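The Nenska Ribbed Pot

Ceramic, cream glaze, open top
$59 each
Ships from Plostcombe in 2 working days

I've been selling kitchen and desk bits for eleven years now and I still get silly about a good pot. The Nenska is my current favorite, and I'll try to keep this page useful instead of just gushing (no promises!).

So, the shape. It's built up in fat rounded rings, one on top of another, a bit like somebody piled up a few bagels and glazed the lot. There's no lid and no handles. The color is a warm cream, so it sits happily next to white tile or old wood, and on the front there's one small orange dot. People either love the dot or turn it to face the wall. I love the dot. Ghislain Doucette, who draws these for the Nenska range, puts it on before the last firing, and it won't scrub off, so please stop trying — you know who you are.

What do you keep in it? Mine lives beside the stove with spoons and a whisk in it, and a second one upstairs holds paintbrushes and the good scissors. It's happiest with a few things in it and a bit of room for them to lean. If you cram it with every spatula you own you'll spend your life pulling out three to get at one. Long handles are fine. The base has enough weight that a single tall spoon tipping to one side won't take the pot with it, though a heavy steel ladle on its own is pushing it.
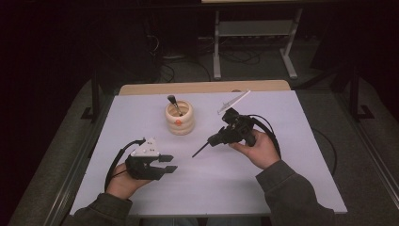

Can I put water in it and use it as a vase?
It's glazed inside as well as out, so water is fine, and short stems look lovely in it. Change the water every couple of days and stick a felt pad or a saucer underneath if it's going on bare wood, as the foot ring is left unglazed and can mark a soft surface.

Cleaning is easy enough. Warm water, dish soap, and a bottle brush for the inside, because the rings make little hollows where crumbs and flour like to settle. The top rack of the dishwasher is okay too, but let it dry upside down on a towel afterward. I don't recommend the oven or the microwave. It wasn't made for cooking and I can't replace one that cracked with a casserole in it (yes, I've been asked).

A word on variation. These are finished by hand in small batches, so the rings aren't perfectly even and the cream can lean a touch yellower or a touch grayer from one firing to the next. If you're buying a pair and you want them close in color, write "match please" in the order notes and I'll pick them out of the same batch for you. I enjoy doing it, so don't be shy!

Huguette Arsenault bought one for her sewing table and wrote to tell me it's now full of crochet hooks, which hadn't crossed my mind at all. Ewan Forsyth was less thrilled. He found the mouth narrower than he'd hoped for his big wooden paddles, and fair enough, if you've got really chunky tools you'd do better with the wide El Idrissi jar, which is on the next page and has a straight side.

Packing and returns

Every pot goes out in a double box with shredded paper inside and around it. If yours arrives chipped, send me a photo of the chip and the box and I'll get a new one on its way. You don't need to mail the broken one back. If you've simply changed your mind, that's fine too, just let me know and return it unused in the original box. Return postage is on you for that one, I'm afraid.

Stock

The last batch went quickly and there's a limit of 2 per customer on this one. Once they're gone, the next firing is in April. You can leave your email at the checkout button when it says sold out and I'll write to you myself when they're in.

Goes nicely with: Drurkirska linen dish towels, El Idrissi wide jar, Nenska small saucer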